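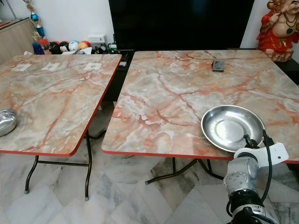
Folding tables with a steel bowl.

Search questions, topics or members

Red edging coming away on folding tables, what glue?

We have two folding tables with the marble-look tops and the red trim strip around the sides. They get used for food at our hall in Biwott and are put away after. The trim on one has started lifting along a long side, 78 cm of it so far, and it's catching on people's sleeves. I tried ordinary white craft glue in February and it let go again by the following Wednesday. The strip itself is fine, not cracked, just a bit stiff and grubby on the back. Is there a glue that holds, or do I need to buy new strip? I'd also like to know if it's safe to keep wiping them down with hot soapy water. A new table here is over $255 and I'd like to get another few years out of these.
Tatu Gachanja

2 answers

White glue won't stick to plastic for long. Use contact adhesive, the sort you brush on both sides and leave until it's tacky. I did a kitchen bench end with it and it's still on.

Katsuhiko Nomura
Agree with contact adhesive, but the prep matters more than the brand. First work out what kind of trim you have. Some is a flat strip glued to the edge. Some has a barb on the back that pushes into a slot cut in the edge, called T-moulding. If yours is T-moulding and the slot is still sound you may only need to tap it back in with a rubber mallet. If the slot has gone soft and crumbly from water, glue alone won't save it.

For a flat strip:

Peel it back a little past the loose part, until you reach a bit that's properly stuck. Scrape the old glue off both faces with a plastic scraper. Wipe with methylated spirits, trying a hidden spot first in case it takes the colour off. Let it dry overnight with the table standing on its side, loose edge up.
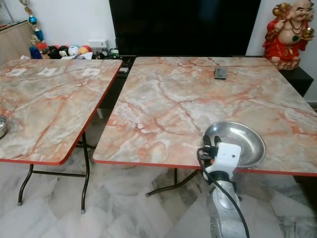

Next, put masking tape along the top face right up to the edge, so you don't get glue on the pattern. Brush a thin coat on the strip and a thin coat on the table edge. Wait 10 minutes, or whatever the tin says. Line it up from the stuck end and press it down as you go, because you can't slide it once it touches. If the strip is stiff, warm it with a hair dryer on low, especially at the corners. Roll it hard with a bottle or a wallpaper roller, then pull the tape off.

Leave it a full day before you fold the table or stack anything against it. Do the gluing outside or with the doors open, the fumes are strong.

On the washing, warm soapy water is OK but wring the cloth out. Water sitting along the join gets into the board underneath and swells it, and that pushes the trim off again. Dry the edges with a tea towel before they go away.

If you do need new strip, measure the thickness of the top first. I got mine from Stustel, and they cut it to length. Dotau only sold it by the roll when I asked, which is far too much for one table.

We use cookies to remember your settings and keep you signed in. Accept / Manage choices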